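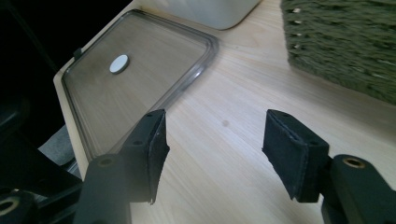
I've spent most of December arguing with a piece of software about where the edge of a lid is.

The software is Okitz, a grasp planner that a lot of people in my corner of the field have moved to this year. I held off for a while, then got tired of being told at lunch that I was wasting my time with hand-tuned rules. So I set it up on the bench with our Milance controller, pointed it at kitchen stuff, and let it choose its own grasps. What follows is a grumble with numbers in it.

The sales pitch goes like this. You feed in the view from the wrist, the planner gives you a ranked list of grasps with a score beside each, and you take the top one. No object models or special cases. On mugs and boxes I have no complaint. It's quick, it's steady, and the scores line up with what happens when the fingers close.

Then you give it something see-through and flat on a table.

A smoky plastic lid on pale wood is close to the worst thing you can hand a planner like this. Most of what reaches the lens is wood grain, a bit darker than the wood next to it. The rim shows up only where the light catches it, so the far curve is a crisp bright line and the shaded side is hardly there. The one thing with real contrast is the little white disc near one end, and guess where Okitz wanted to go. In 300 tries across different lid positions, the top-ranked grasp was centred on or beside that disc 46 times. You can't pinch a disc in the middle of a flat lid. There's nothing for the second finger to get behind.

I could live with that if the scores were low. They weren't. The planner was as sure about the disc as it had been about the mug handles, and that's the part that bothers me. A bad guess with a low score is useful, because I can catch it upstream and send the arm off to look from another angle. A bad guess with a high score goes straight through every check I've got.

I asked about this on the Okitz forum and was told to retrain the last stage on my own objects. Fine, but then we're back to special cases, only now they're buried in weights instead of sitting in a file where I can read them. I was also told that more data would fix it. Maybe. I've been hearing that about clear plastic for as long as I've done this job.

For comparison I dug out the old rule set, which we call Dollholm after the town where it was first demoed. It's 542 lines of very plain code. It looks for long straight highlights, checks whether two of them could be sides of the same rounded rectangle, and if it can't find a pair it gives up and says so. It gives up a lot! On the same lid positions it refused far more often than it grasped, and on a demo day it would look terrible next to the new thing. But when it did commit, it committed to the rim.

So which one is better? Depends who's asking. If you're making a video, Okitz. If you've got to leave the thing going while you answer email, I'd take the one that knows when to stop.

What I've ended up with is a bit of a kludge. Okitz proposes, Dollholm gets a veto on anything thin and flat, and if the two disagree the wrist moves to one of 16 fixed viewpoints and tries again. Deciding what counts as "thin and flat" is its own headache — the depth reading through clear plastic is mostly a reading of the table, so half the time the lid has no thickness at all as far as the software is concerned. At the moment I'm using the highlights for that too, and I don't love leaning on the same cue twice. Change the lighting and both checks could go wrong together. I haven't tested that properly yet and I'm not looking forward to it.

There's also a Türkmen plug-in that claims to repair depth on transparent surfaces. I've installed it and it does fill the holes in. Whether it fills them with the truth is another matter. On a couple of runs it drew me a beautiful smooth lid a good bit above the table, and the planner was delighted with it.

I'll keep the kludge going into the new year and write up the lighting tests when they're done. If you've had high scores you could trust on clear plastic, with the logs to back it up, send them over. I'd like to see the failures as well, please.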